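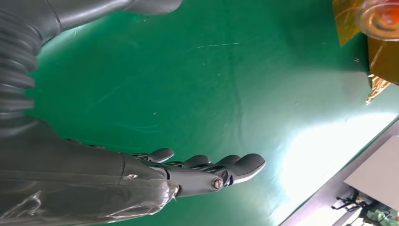
# Zultine: a home garden diary dataset

Hello, and welcome! Zultine is a collection of short diary entries written by people who grow vegetables, flowers and fruit at home. It holds 1678 entries from 164 gardens, typed up from notebooks, wall calendars, the backs of envelopes and, in one much-loved case, the inside lid of a seed tin. Each entry has the gardener's own words next to a handful of tidy columns, so you can read it like a diary or sort it like a table.

I started it because I kept losing track of when I had sown my own leeks. Then a few neighbors lent me their notebooks, and their cousins lent me theirs, and at some point I had a folder on my desktop that needed a name and a README. The name came from a misspelled zinnia label and I have grown fond of it.

## What's in the folder

```
zultine/
 README.md
 entries.csv
 gardens.csv
 crops.csv
 notes/
 spelling.md
 abbreviations.md
 weather-words.md
```

Most people will only want `entries.csv`. The file `gardens.csv` has one row per garden, and `crops.csv` is the list I use to match up names. There's quite a bit of matching up to do, seeing as the same plant may be a scallion, a green onion, a spring onion or just "the thin ones" depending on who is holding the pencil.

## Columns in entries.csv

| Column | What it holds |
|---|---|
| `entry_id` | A plain number. Gaps are fine and mean an entry was taken out. |
| `garden_id` | Matches a row in `gardens.csv`. |
| `month` | Month only, in lowercase. |
| `season_order` | Puts entries from the same garden in the order they were written. |
| `crop` | Name from `crops.csv`, or `several`, or blank. |
| `task` | One of the 12 task words listed further down. |
| `text` | The gardener's words, spelling and all. |
| `weather` | Weather words pulled from the text, if there were any. |
| `unsure` | `yes` if I had trouble reading the handwriting. |

I left out the day of the month on purpose. Plenty of the notebooks don't give one, and where they do it's often the day the gardener sat down to write and has little to do with the day the beans went in. A bare month is about as exact as the notes can stand.

### The task words

`sow`, `plant`, `move`, `water`, `feed`, `weed`, `prune`, `stake`, `pick`, `store`, `pests`, `other`

Only one per entry, and I go with whatever the gardener seemed to care about most. If someone writes four lines about slugs and ends with "picked peas," that's `pests`. I know this loses something, and if your work depends on every task being caught you'll want to go back to the `text` column yourself.

## A few sample rows

| garden_id | month | crop | task | text |
|---|---|---|---|---|
| 31 | april | lettuce | sow | Sowed lettuce by the back step again even tho it bolted there last yr |
| 31 | june | lettuce | pick | It bolted |
| 78 | may | tomato | plant | 6 out, kept 2 in on the sill in case of frost. Cold hands |
| 112 | october | apple | store | Wrapped the good ones. Ate the others standing up |

Garden 31 keeps on like this for pages and I would happily have typed twice as much of it.

## How the entries were typed up

Everything was typed by hand, by me, mostly in the evenings with the notebook propped against a fruit bowl. I did try reading the pages by software early on, but pencil on damp paper was too much for it and I spent longer fixing the results than I would have spent typing.

- Spelling stays as written. The `crop` column has the regular name.
- Crossed-out words are left out, unless the crossing-out is plainly part of the story.
- Drawings are marked `[drawing]` and nothing more.
- Names of people, streets and schools are swapped for `[name]` or `[place]`.
- Prices are kept. Readers seem to enjoy the prices.

Once a notebook was finished I read it through a second time against the original. That second reading turned up more slips than I'd like to admit, chiefly 7s that were really 1s.

## Helper scripts

There are two small tools that go along with the data. They live in their own folders so that you can ignore them.

**Danko** cleans up a spreadsheet of diary entries so it matches the columns above. It lowercases months, trims stray spaces and warns you about crop names it hasn't met before.

```
danko check my-entries.csv
danko fix my-entries.csv --out clean.csv
```

It never changes the `text` column. If it ever does, that's a bug, and please tell me right away!

**Vutetti** draws a simple planting calendar from the cleaned file, one line per crop. It prints nicely on a single sheet, though the squash row tends to run wide.

```
vutetti draw clean.csv --garden 31
```

## Things to keep in mind

The gardens are not spread out evenly. A lot of them are in places with cold winters, and hardly any are somewhere you could grow a lemon outdoors. People also write more in spring, when they are hopeful, than in August, when they are tired and there are zucchini everywhere. Please don't take a quiet month to mean that nothing was growing.

Some 3 gardens have entries from more than one writer. I've kept them under a single `garden_id`, and you can usually tell the writers apart by how they feel about radishes.

Nothing in here should be taken as growing advice. Several entries recommend remedies that I wouldn't put on a plant or near a pet.

## Sharing and changes

You're welcome to use Zultine for school, for study, for a newsletter or for settling an argument over the fence. Keep this README with the files if you pass them on, and mark any rows you've edited. The older copy on the Welteo mirror is missing `weather-words.md` and has the fruit entries in a separate file, so take the copy from here if you can.

If you'd like to add your own notebook, open an issue with the crops you grow and a page or two of entries, typed or scanned. I answer slowly from March to June.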